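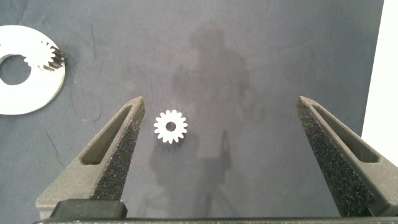

1/
Sunday at the Darutance open day, a thread, because my sister asked how it went and I typed so much that I may as well share it with everybody. Get a coffee, I do go on!

2/
If you don't know Darutance, it's the shared workshop behind the old bus depot. They open the doors to the public in February, when it's too miserable to do anything else, and I've been meaning to go for years. It took me two buses (the 16 and then the 107, which was late) and I got there with very cold feet and a very good mood.

3/
Downstairs was the usual lovely muddle. Looms, a laser cutter making keychains, a gentleman fixing toasters. I had a cheese pastry and talked to the toaster man much longer than I'd planned. But what I'd come for was upstairs: the Sirko table, where they were showing a robot arm learning to put a little gear train together.

4/
The person running it was Polyxeni Theodorakopoulos, and I want to say right away that she was wonderful. She must have answered the same questions all afternoon and she answered mine as if they were brand new. She also let me stand close enough to see what the wrist camera sees, which is the view at the top of this thread.

5/
Look at that little white gear lying between the two fingers! Short rounded teeth, a small hole in the middle for the shaft. I used to work in a sewing machine repair shop, so I've picked up plenty of gears that size off plenty of tables, and I can tell you they do not want to be picked up. Flat on cloth is the worst. You end up using a fingernail.

6/
The robot has no fingernail, of course. What it has is those speckled pads on the inside of each finger, a bit like sandpaper to look at. I asked Polyxeni whether they'd scratch the teeth and she said she'd worried about the same thing, and that so far the gears have come through better than the pads, which wear down and get swapped.

7/
You may notice the gear is sitting closer to the left finger than the right. I asked about that too (I asked about everything, poor woman). She said it's fine for it to be a little off center, because as the fingers close, one side touches first and nudges the part over until the other side meets it. I do precisely this with peas on a plate.

8/
The big white ring up in the corner, with the thicker gear resting on it, caught my eye before the small one did. White on white, I could hardly tell where the gear stopped and the ring began. A boy next to me asked if the camera has trouble with that. Polyxeni said yes, bright white parts on top of each other are a headache, and the dark cloth is there to help with everything else.

9/
She told us the arm learns from people. Somebody guides it through the job by hand, over and over, and it studies those runs. They had 379 saved before the open day. The software that does the studying is called Gakine, and I wrote that on my hand so I'd remember, then washed it off, then had to go back up and ask again.

10/
Did it work? Sometimes! I watched it get a gear up and onto its shaft very sweetly, and we all clapped. The next go, it squeezed just above the part and lifted nothing at all, very carefully, and carried the nothing over to where it was supposed to go. The whole room groaned along with it. I've seldom felt so fond of a machine.

11/
The shadows were a topic as well. Everybody leans in to look, me included, and then there's a big soft dark patch lying across the cloth. I stepped back when I realized, and Polyxeni waved me in again. She'd like it to cope with people leaning over, since people will always lean over.

12/
For those who asked: yes, visitors could have a turn guiding the arm, with a short line and a sign-up sheet. I had mine. It's heavier than it looks and then suddenly lighter, and I overshot twice. On my third try I got the fingers on either side of a gear and closed them, and I may have squealed.

13/
A group called Drukeo had the next table, with printed gears in little paper bags for a coin in the jar. I bought two. They don't fit anything I own. They're on the kitchen windowsill.

14/
If you go next year, take the side stairs, as the front ones get jammed around lunchtime. Eat before you go up. And get your name on the sign-up sheet first thing, then see the toasters while you wait.

15/
My sister has now replied to all this with "so was it good?" Yes, Marge. It was good. I'll bring you along next time.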